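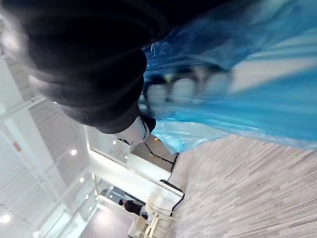

Según Eleni Krasniqi, el cobro por bolsa no ha hecho que en el barrio se tire menos, ha hecho que se tire peor. Lo suelta nada más sentarse, sin quitarse el abrigo. Tiene 25 minutos, luego entra a turno.

Lleva desde abril pidiendo los datos de recogida al ayuntamiento. Le llegaron los de una zona, la de Vanar. 82 calles. "Me mandaron un PDF escaneado, torcido, y tuve que pasarlo a mano", cuenta. Dos noches. En el PDF, 1.848 avisos por bolsas fuera del contenedor, casi todos en calles sin portero.

¿Y la gente qué dice? "Que paga y que encima tiene que andar más". Antes el contenedor estaba en la esquina, ahora hay que cruzar la avenida. Su madre cruza con el carro de la compra. Se ríe, luego no tanto.

Le pregunto por Pristidar, la contrata. Suspira. "Cogen el telefono, eso sí. Apuntan. Te dan un número". El suyo acaba en 63, se lo sabe de memoria. Sigue abierto.

No quiere volver al sistema de antes, lo repite varias veces. Quiere recogida de orgánico a diario en verano y que la tarifa no sea igual para uno que para seis. "En mi escalera hay una familia con tres crios pequeños, pañales todo el día. Pagan un dineral".

¿Se presentaría a algo? "Uf. No. Bueno, a la asociacion igual". Mira el reloj, deja dos monedas en la mesa. Ya de pie, me pide que ponga que la reunión es a las siete y que lleven los recibos.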